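Right arm goes into protective stop when it pushes a plug into a wall-hung power strip, and once it left the plug half in

Posted in Two-Arm Setups, 16 October 2023

erkerance_bench

Hi all, I've been reading this forum for a good while and you've talked me out of several bad ideas, so I'm hoping you can do it one more time. Sorry in advance for the length!

We have two arms facing each other across a wooden table in our small workshop in Verunham. The left one does the fiddly tabletop jobs, which is mostly handling little green cylinders and caps, and the right one is supposed to pick up an ordinary two-prong plug and push it into a power strip on the wall behind the table. The software is Nundance on both sides, and the fingers are the long black ones that came with the grippers. The left arm has been a sweetheart from day one. The right arm was too, until September, when we moved the strip off the table and hung it on the wall so there'd be more room to work.

Since then it lines up nicely, touches the outlet, starts to push, and then goes into a protective stop with code 133. Sometimes it gets the prongs in a little way first. If I clear the stop and run it again from the start, it might work, or it might stop in the very same place. I can't find any pattern to it. Lower outlets seem worse than upper ones, but I wouldn't swear to that.
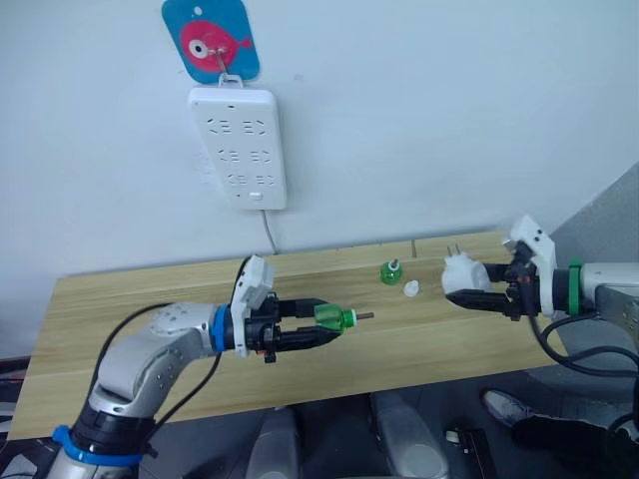
The strip hangs by the hole at its top from one of those stick-on hooks (ours has a pink fish on it, which came from my kitchen), and the cord comes off the bottom and down to the back of the table. I've raised the force limit on the right arm from 10 newtons to 20, and all that got me was a louder clunk before it stopped. I've also redone the gripper calibration twice and cleaned the fingers.

What really worried me happened last week. The arm stopped with the prongs partly in, and the strip's switch was on. I could see a sliver of bare metal between the plug and the strip. I did what I always do, which is reach in and pull the plug out of the fingers by hand, and it was only after I had hold of it that I thought about what I was doing. No harm done, but I had to go and sit down for a bit. We've stopped running that job until I understand it better.

So really I have two things to ask. Why does it stop, and what should I be doing when it stops like that? I'd be grateful for any thoughts at all, even if it's just "we had that too."

nundance_on_weekends

Try slowing the approach down. Mine used to stop all the time until I set the insert speed as low as it would go. Also check you have the newest version, they changed something in how it reads the wrist force. If that doesn't work I'd put the limit up some more, you've got plenty of room.

twoarms_egan

Please don't raise the limit any further! I know it's tempting, and the answer before mine is well meant (slowing down is good advice, do keep that part), but I think the arm is telling you something true and you'd be asking it not to.

I look after a pair of arms at a training shop in Egan, and we went through nearly the same thing with a hanging outlet box. When your strip lay on the table it had something solid behind it. Now it's held at one point, at the very top, and it can pivot. As the arm pushes on a lower outlet, any bit of sideways force swings the bottom of the strip over, the slots are no longer where Nundance thinks they are, and the prongs bind. The force climbs quickly and you get your stop. An outlet near the hook moves less, so I'd trust your feeling about the lower ones being worse. It would also explain why nothing repeats. Every time you clear the stop and back out, the strip settles somewhere slightly different.

There's an easy way to check. Unplug the strip's cord from its own supply, put a fingertip on the bottom corner and nudge it. If it moves at all, that's very likely your trouble. Then run the job a few times with the strip still dead and somebody watching it from well outside the reach of both arms. On ours you could see the wobble plain as day once we knew to look at the box instead of the gripper.

The cure is to fix the strip firmly, top and bottom, to a board screwed to the wall. I wouldn't rely on a stick-on hook for this even if it never swung, what with an arm pushing and tugging on the thing all day. Sorry, fish. After that, teach the outlet positions over again, go back to your old 10 newtons and see how you get on. When we did this our stops went away apart from a couple that were down to a bent prong.

Now for the part that made you sit down, and I'm glad you wrote about it. Half-seated prongs can be live, and if the fingers have metal in them anywhere, so can other things be. The switch on the strip isn't enough for me. For practice runs there's no need for any power in that strip at all, so leave it unplugged. If you do need it live later on, feed it through a ground fault outlet, with a cutoff you can get to without leaning over the table, and have somebody who's qualified look at the arrangement.

When it stops partway, our order is - power off to the strip first, at the supply and not at the strip. Then the emergency stop for both arms, the left one too, even if it's sitting there holding its part and looking innocent. Only then do hands go in. Support the plug before you open the fingers, and pull straight back. We have it written on a card by the door and I still read it.

One more small thing. Look at how the plug sits in the fingers before each push. If it has tipped a little in the grip you'll get the same code even on a solid strip, and it's easy to blame the wall for it.

erkerance_bench

Oh, thank you both so much. I unplugged everything and gave the strip a nudge, and it swung like a pub sign. I feel a bit silly, having calibrated the gripper twice, but there we are. I've ordered a board, and the card is already taped up by our door with your steps on it, nearly word for word, I hope you don't mind.

I haven't run it again yet. The force log from the last stop is 172 lines long and I'm going to read it properly this time, and I'll post again once the strip is screwed down and I've re-taught the outlets. The fish is going back to the kitchen.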